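Gulto Gallery: Two Arms, One Planner

Posted Sat 10 February

Welcome to the gallery page for Gulto, our little motion planner for pairs of small arms. If you have been following the Nallus notes you will know most of the background already, but plenty of people land here first from the download page, so a short hello seems only fair. We write the software in Borkumstead, in a long narrow room over a bakery (the smell at six in the morning is a real danger to productivity), and the whole thing began as a patch to somebody else's trajectory code that grew and grew until it needed a name of its own.

Gulto takes two arms and treats them as a single machine. Each arm has its own joint limits and its own opinion about the shortest way to get anywhere, and our job is to make them agree on a shared clock before either one moves. Most of what we do all day is timing, and I have come to love it, though I never expected to!

The part people ask about most is the approach phase, when both grippers are closing in on the same object. In the September release we planned the left arm first and then asked the right arm to fit in around it. It worked well enough with big objects and wide gaps, but the right arm always got the worse deal and took some very strange detours with its elbow. The new version plans the pair together, which costs more at the start and saves a lot of grief later on.

Azimi is our perception module, and it has had a good winter too. It finds the outline of whatever is on the table, fits a box to it, and hands Gulto a pose with an honest error bar attached. The planner reads that error bar and slows the last stretch of the approach to match - a blurry estimate gets a cautious arm. We replayed 2,211 logged approaches through the new code before we merged it, and I watched far more of them than I needed to, with a large mug of tea.

On to the picture, then. Click for the full size, and please do use it in your own talks if you like, with a link back here.

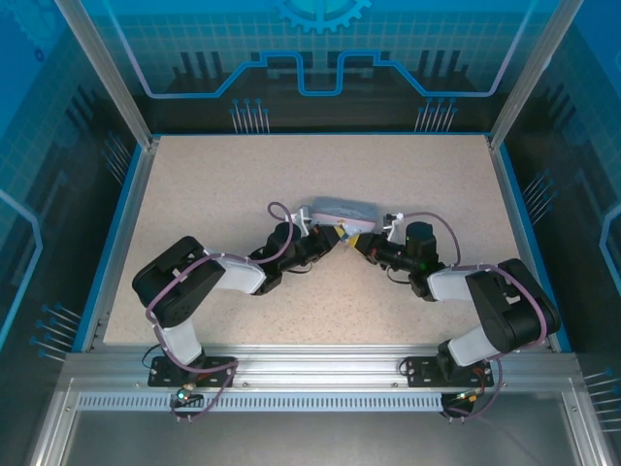

Symmetry is a lovely thing for a planner to exploit, and for a long time we were too shy to do it. When the two bases sit level with each other and the object is near the middle, Gulto now solves one side, mirrors the answer as a first guess for the other, and lets the optimizer nudge both of them from there. An object lying at a slight angle needs a bit more nudging, but the mirrored guess is still a much kinder starting place than a random one.

The settings for all this live in the pair file, under "approach". Leave the mirror weight at 100 to begin with and bring it down in small steps if your arms are mounted unevenly. There are 7 sample pair files in the download, and the one called level_front is the friendliest place to start.

Still on the list for the next release: a proper timeline view, so you can drag the meeting moment back and forth and watch both arms replan, and a nicer message when Azimi and Gulto disagree about which way is up (the current one is rude, and I wrote it, sorry). More pictures will go up on this page when the timeline view is ready to show.

Back to the Gulto main page | Nallus notes | Download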